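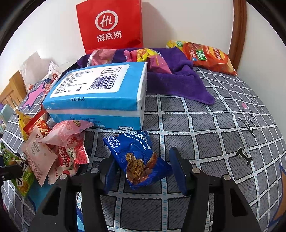 Abb. 1: Bett vor dem Aufräumen. Kekspackung, Taschentuchpack, lila Handtuch, hinten die rote Tasche.

Werkstattbuch, September, kurz nach 16 Uhr

Thema Sortierregel "Bett freiräumen", Fassung Wandik. Die Regel klingt auf dem Papier vernünftig: Essbares in die Tasche, Textilien falten, der Rest ans Fußende. Ich glaube nicht, dass sie so trägt, und notiere die Einwände, bevor wieder alle nicken.

Erstens die Kekse. Blaue Packung, Chocolate Chip, zerknittert oder eingerissen, durch das Fenster unten sieht man die Kekse. Für die Regel ist das "Essbares", fertig. Eine offene Packung gehört für mich aber nicht kopfüber in eine Papiertasche. Tuulikki Riihimäki meint, das sei Haarspalterei. Sie muss auch nicht die Krümel aus dem Laken schütteln.

Zweitens die Taschentücher (Yunyuexin, großer Pack). Weder Essen noch Textil, also Fußende. Dort liegen sie genau dem im Weg, der sich hinlegen will. Die Wikance-Liste führt sie unter "Hygiene", bei Tuominen stehen sie unter "Papierwaren". Mit zwei Listen kann man keine Regel prüfen.

Drittens das Handtuch. Mikrofaser, in Falten über das Ende gezogen, mit Tüten drauf und drumherum. Wer zuerst faltet, hat die Tüten auf dem Boden. Also erst die Snacks weg, dann das Tuch. In der Fassung Wandik steht es andersherum. Hat das vorher mal jemand durchgespielt? Ich bezweifle es.

Viertens die Tasche selbst. Rot, Papier, 海底捞, an der Wand. Die Chipstüte in Orange ist sperrig und will flach liegen, die bekommt man da vermutlich nur hinein, wenn man sie knickt. Dann hat man Brösel statt Chips. Vorschlag: Chips zuletzt, obenauf.

Die Zeitvorgabe im Rarko-Blatt lautet 200 Sekunden für alles. Mein Durchgang von Hand, ohne Hetze: 27 Sekunden allein für das Handtuch, danach habe ich die Uhr vergessen. Kein Messwert, nur ein Eindruck. Trotzdem wüsste ich gern, woher die 200 kommen.

Offen:
- Reihenfolge umdrehen (Tüten vor Tuch), neue Fassung an Tuulikki
- offene Packungen: eigene Kategorie oder Klammer? Ich bin für Klammer
- Wikance oder Tuominen, bitte EINE Liste
- kleine Bonbonpapiere: Müll oder Snack? Von außen sieht man das nicht immer

Nächster Durchgang nach der Pause, mit umgedrehter Reihenfolge. Erwartung: etwas besser, aber nicht gut.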